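Data collection and annotation rules
Community help > Robotics > Good practice

What rules do you give to people who collect grasping demos in homes?

Posted by trekirska_learner
Viewed 2,695 times

Hello everybody. I am writing the operator rules for a small project in Stostthorpe. We have people who record manipulation episodes with hand-held grippers in ordinary apartments, mostly pick and place of small household things and packaged food. The goal is 3,000 accepted episodes before December.

Until now we had one page of instructions and everybody did it a little differently. One person resets the objects after each episode, another one leaves them where they fell. One person describes the task as "put snack in box" and another writes four lines. When we checked the first batch, the reviewers rejected 94 episodes, and for many of them the two reviewers did not agree on why.

I looked for a standard, but what I find is for industrial arms with fences and emergency stops, and it doesn't help me much with a person who holds the gripper in her own hand. So I would like to know:

Do you have written rules about the objects (food, glass, personal things)?
When is an episode "failed" and when is it only "ugly"?
How long should the rules be so that people still read them?

Thank you in advance, and sorry for my English.

2 replies, sorted by oldest

dsouza_fan
Just tell them to act natural. We gave our people too many rules and the data became stiff like a theater. Also buy good batteries.

Octavian Barbu
I wrote the operator rules for the Astside collection and I rewrote them 3 times, so I can tell you what stayed in. Please take it as experience from one team and not as a standard. English is my third language too, so don't worry.

First, the length. Our final version is two printed pages. The first page is what the operator must do in every episode, and the second page is for special cases. Everything else (file naming, upload, payment) went to a separate document. When it was all together, people asked me things that were already written on page five.

About the objects. Our rules say:

Food stays in its closed package. If a wrapper opens during an episode, finish the session with other items and do not eat what was used.
No medicine, no knives, no glass thinner than a normal drinking glass.
No letters, bills, documents or family photos on the work surface or behind it. Look at the whole room from the height of the camera, also the walls and the window.
The resident signs the permission before the gripper comes out of its bag. If another adult lives there, this person signs too.
Clean the fingertips at the start of each home and after anything sticky.

The privacy rule is the one I would never shorten. Operators look at the objects and forget the background. We ask them to make a short test recording first and to watch it to the end, and only after this they begin the real work.

About "failed" and "ugly". We had the same fight as you. What helped was to write the definitions from the result and not from the movement:

Accepted: the end state is the one in the task sentence, and the objects are in view at the contact.
Accepted with a note: the end state is correct, but there was a second try, a slip, or another object moved.
Rejected: the end state is different, the contact is hidden, or a bare hand helped.

A slow or crooked grasp is not a reason to reject. I would even say keep these, with the note. Our reviewers first wanted only beautiful movements, and then we had almost no examples of recovery after a slip. I think this was our biggest mistake in the first months.

The task sentence should be written before the recording, one sentence, with one verb and with a place. "Put the cookies into the box" is good. "Tidy up" is not good for a single episode – two reviewers will always understand it differently. And if there is more than one package of the same kind, the sentence must say which one, by color or by position.

A special case which deserves its own line is the pile. With snacks in wrappers you will often close the fingers on more than one thing. This happens with a snack package under a cake, for example, where the two are touching and the fingers go around both of them.

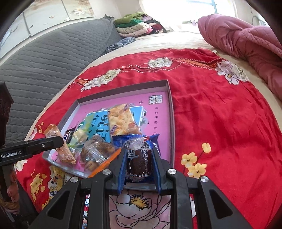
Our rule for a double grasp is simple. If the task sentence names one object and the fingers lift two, the operator puts both down, opens the fingers fully and tries again in the same recording. It becomes "accepted with a note". If the sentence names both objects, it is a normal episode. What we do not allow is to shake the gripper so that the second object falls off, because people learn this trick very quickly and then it is everywhere in the data.

Also for wrappers: hold with the smallest force that keeps the object. A crushed cake is noted, and the item is replaced before the next episode. Keep a box of spare items, you will need more than you think.

On soft surfaces like a bed or a sofa, press down less than on a table. The surface gives way and the objects roll toward the fingers. We ask for two practice grasps on every new surface, not recorded.

Resetting: put the objects back by hand between episodes, but not into the same arrangement. Our rule is that at least one object has a new position and one is turned.

For the disagreement between reviewers, give both of them the same twenty episodes each month and let them compare. Where they differ, the rule is probably unclear, so change the text and write the version number on top.

trekirska_learner
Thank you, Octavian, this is very useful. The double grasp is exactly where my reviewers did not agree. May I ask, do you let the operator write the note, or the reviewer?

Octavian Barbu
The operator writes it the same day, before leaving the home. The reviewer can correct it, but the first text stays visible.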